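Brundirach Neighbours Help Board
Local democracy and councils

Can the council water down a petition result we've already won?

Posted by Silvana Vasconcelos, September 3, 2025

Hello all! I'm new to this sort of thing and completely hooked, so forgive the long post. Our town held a local poll on whether ward boundaries should be drawn by an independent panel instead of by the councillors themselves. We won! By 1386 votes, on a turnout that had the returning officer's staff fetching extra chairs. I was up half the night ringing people.

Now the council has put out a paper called "Implementing the Boundary Proposal", and it changes quite a lot. The panel we voted for was to have the final say. In the paper it "makes recommendations", and the full council can send them back as often as it likes. The rule against drawing a line to protect a sitting councillor has gone altogether, and I can't find a word explaining why.

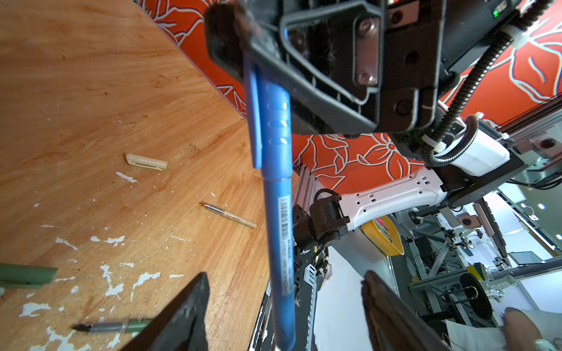
I've read the paper twice and the original wording so many times I could sing it. My ward, Pimentel, is the one shaped like a boot, so you can imagine people here feel strongly. What I'd love to know is whether they're allowed to do this, and what an ordinary person can usefully do before the vote at the end of September. I'm happy to knock on doors, write letters, stand up in a meeting (I'll shake, but I'll do it!). Has anyone been through something like it?

Mahmoud Hegazy

Yes, and well done on the win -- that's a lovely big margin for a boundary poll, which most people would sooner iron than read about.

The first thing to find out is what kind of poll you had. Look at the notice that went out before the vote, the dull page with the legal bits on it. If it says the result is "advisory", the council can change whatever it wants and the fight is a political one. If it says "binding", or names a date when the proposal takes effect, you're in a much stronger spot and it would be worth an hour of a solicitor's time. Do ask for the notice itself and don't settle for a summary. In Zoladwood, where I live, the summary said one thing and the notice said another, and we only noticed when someone pinned them up side by side in the library.

After that, make a comparison sheet. Two columns, the voters' wording on the left and the council's on the right, only the clauses that differ. Keep it to one side of paper. We did ours with a ruler and a blue pen and it was the best thing we made in the entire campaign, people actually took it home! 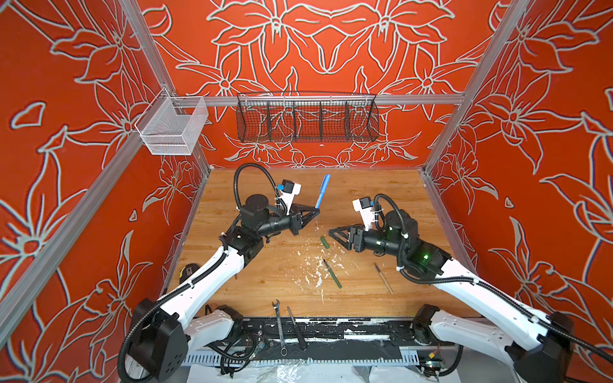

Two arms at the table, blue marker on the left.

Send the sheet to every councillor by name and ask each one a single question: will you vote for the wording as passed, yes or no? We wrote to 19 of them. The replies were wonderfully mixed, and a few people who had never been asked anything directly before came over to our side after one polite email. Put the answers up somewhere public, including "no reply".

Then book your speaking slot early. Ours gave each resident 3 minutes and the list filled up fast. Read your two worst clauses aloud, say what they were changed from, and sit down. You'll be brilliant, and the shaking stops after the first sentence.

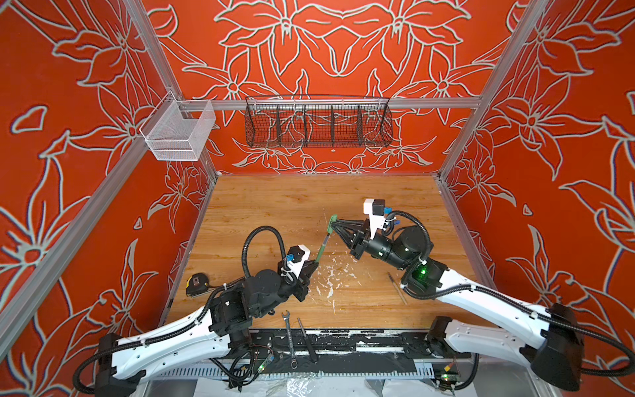 Taner Kaplan wonders whether it's wise to treat every change as sabotage. Some of the original wording in these petitions is a bit wobbly, he says, and if the panel has no budget line or no deadline then somebody has to add one. He'd sort the changes into tidying up and real changes, and only argue about the second pile.

That's a fair point and I'd take it. Adding a deadline is tidying up. Turning "decides" into "recommends" is as real as they come, and so is dropping the rule about sitting councillors. If you cheerfully agree to the small stuff in your letter, it's much harder for anyone to call you stubborn about the rest.

One more thing on numbers. If you can get a proper survey done, ask people whether they want it brought in as written, and ask separately how they voted. You may well find that plenty of people on the losing side still think a result should be respected. We found that on the doorstep again and again, and it cheered me up no end.
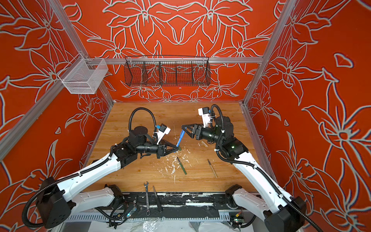
Keep the survey short, too. Ours had a page about bus shelters because somebody's cousin was keen on bus shelters, and half the forms came back with only that page filled in. Write the boundary questions first, try them out on a neighbour who voted against, and change anything they think is loaded.

Good luck with the meeting, and please come back and tell us how the vote goes!

Aparecida Mendonça

councils always do this. go to the meeting and bring friends. also check if your petition had a clause about amendments, ours did and it was right at the bottom under the signatures

Silvana Vasconcelos

Oh this is wonderful, thank you all! Aparecida, I went and looked and there is a clause at the bottom, something about "no material alteration within two years". Off to ask for the notice in the morning. The comparison sheet is already started on the kitchen table.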